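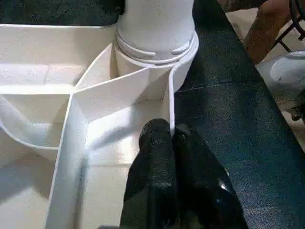
OK so a bunch of you asked how the van is doing, and I finally have enough miles on it to say something useful. Long thread, get a coffee.

1/ Quick recap for new people: I bought a used Wosgate Pacheco in May. It's the small van with the five seats and the sliding door on one side only. Diesel, manual, 90 horsepower. Yes, 90. I knew what I was getting into (mostly).

2/ Around town you'd never complain. Second gear pulls from nothing and the steering is so light I can park it with one hand and a burrito in the other. Don't do that.

3/ The highway is another story. It'll get up to speed, but you plan your passes the way other people plan vacations. Sixth gear is so tall that any little hill means dropping to fifth, and then the engine drones right into your left ear.

4/ Best tank so far was 288 miles on a bit over half the fuel, all back roads, AC off. Worst was the weekend with the roof box on. I didn't write that one down because I was mad. 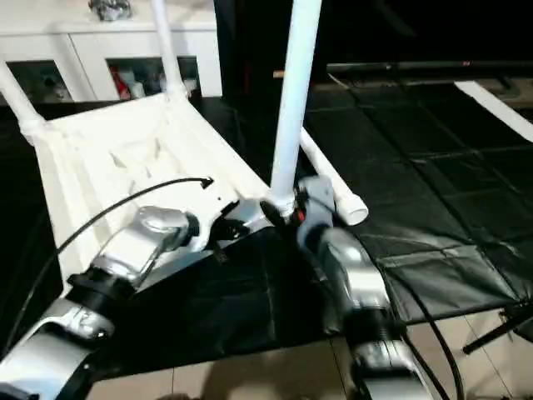 5/ Also the wind noise with that box, wow. It's a whistle that starts at exactly the speed you want to drive. I tried turning the crossbars around, which moved the whistle to a different speed, so now I just take the box off when we're done with it.

6/ Seats! The fronts are great. Firm, high, I got out after three hours and my back was fine. The rear bench is flat as a board and my sister has opinions about it.

7/ Cremilda Rocha asked if the rear bench comes all the way out. Yep, two levers and a lot of pulling. It's heavier than it looks, so get a second person for the lift over the sill. My shin is still purple.
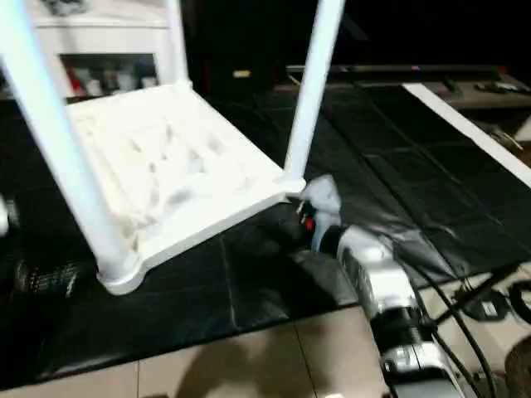

8/ With the bench out the floor is nearly flat, there's just a step where the seat mounts are. I cut a piece of old carpet to cover it. A full-size bike goes in with the front wheel on if you turn the bars.

9/ Things that have broken: one door handle trim (my fault), and the sliding door started sticking halfway. Shop in Graltcombe cleaned the track and greased the rollers, 33 bucks, in and out before lunch. Slides like new.

10/ Tires. It came with mismatched ones so I put on a set of Zarkska all-seasons. Quieter, a lot better in rain, a little mushy when you turn in. I'd buy them again for a van. Wouldn't put them on anything fun.

11/ The radio. Ugh. It forgets my phone every single time I shut the engine off. Jozefína Ševčík told me to delete every paired device and start over with just mine, and it's been behaving for about 6 days now, so fingers crossed!! 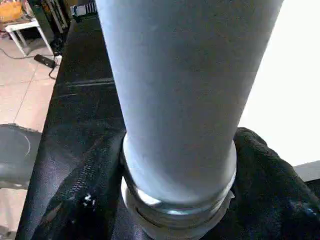

12/ Would I buy it again? Yeah. I'd hold out for the bigger engine if I did more highway, and I'd look for one with sliding doors on both sides, because loading from the street side gets old fast.

13/ Oil change is next, gonna try it in the driveway. If anybody knows where the filter hides on the diesel please tell me before I'm lying under there with a flashlight in my teeth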